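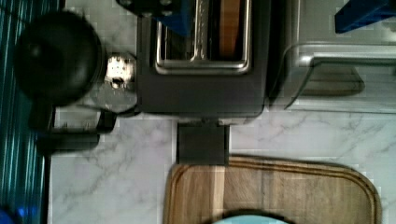 What do we have to write down before the arm is allowed to run near a person?

The task, the top speed, the stop distance, who holds the stop button, and what the arm does when it loses power. One page, signed by whoever is running it and by one other person who has read it.

Wednesday, kitchen bench, Rilley arm

Went through the shared bench rules with Pao-chu this morning. The old sheet was written for the Kurnau cell, which has a fence, and half of it makes no sense on a countertop. Rewrote it. Current version below, please mark it up.

**Before power**

- Read the page for the task. If there isn't one, write it first.
- Stop button within reach of the operator, cable not under anything.
- Cords for heating appliances run behind the work area. No cord crosses the arm's path.
- Toaster and kettle plugged into the switched strip, strip off.
- Cloth and paper moved clear of anything that heats.

**Speed**

- 50 mm/s inside the marked zone over a heating appliance.
- 90 mm/s elsewhere with a person at the bench.
- Anything faster needs the bench cleared and the door sign turned.

Pao-chu wants one speed for everything so that people remember it. I'd keep two. The slow one is painful for long moves and I know we will end up cheating if it's the only number. Left open.

**Heat**

The gripper stays out of the toaster slot while the strip is on, bread or no bread. Same for reaching across it. Pressing the lever is allowed, from the front only, with the wrist turned so the cable bundle hangs away from the slot. After a heating cycle, strip off, then wait for the timer before any grasp near the metal. The fingertip pads are the weak point. The Wendomska data sheet gives a limit for short contact and nothing for long contact, so treat long contact as not permitted.

Water: no filling or pouring with the arm over a live appliance. Kettle tasks get their own page. Skarphéðinn has a draft.

**Stops**

Tested the button with the arm holding a slice over the board. It stops and keeps its grip. With a power cut the fingers stay closed too, but the wrist sags a little before the brake catches. That has to go on every page where the arm works over something hot. Start pose for the toaster task moved higher to leave room for it.

Protective stop and emergency stop are still being mixed up in the log. If you hit the red button, write "E-stop" and the reason. If the software stopped itself, write "P-stop" and copy the code. Code 2049 is the force limit on the wrist. Don't clear it and rerun without looking at what it touched.

**Log**

One line per run, in the book. Time, task page, operator, any stop. Changes to speed or force limits get a line of their own with both old and new values.

**To do**

- Ask Ingvarsson for the brake figures at full reach. The ones we have are for the shorter arm.
- Tape the marked zone again, the corner is lifting.
- Skarphéðinn to try the sheet cold, without me in the room, and note where she gets stuck.
- Take the Kurnau sheet off the wall once this one is signed.

4:30, Pao-chu signed with a question mark next to the speed section. Runs tomorrow at 50 throughout until we settle it.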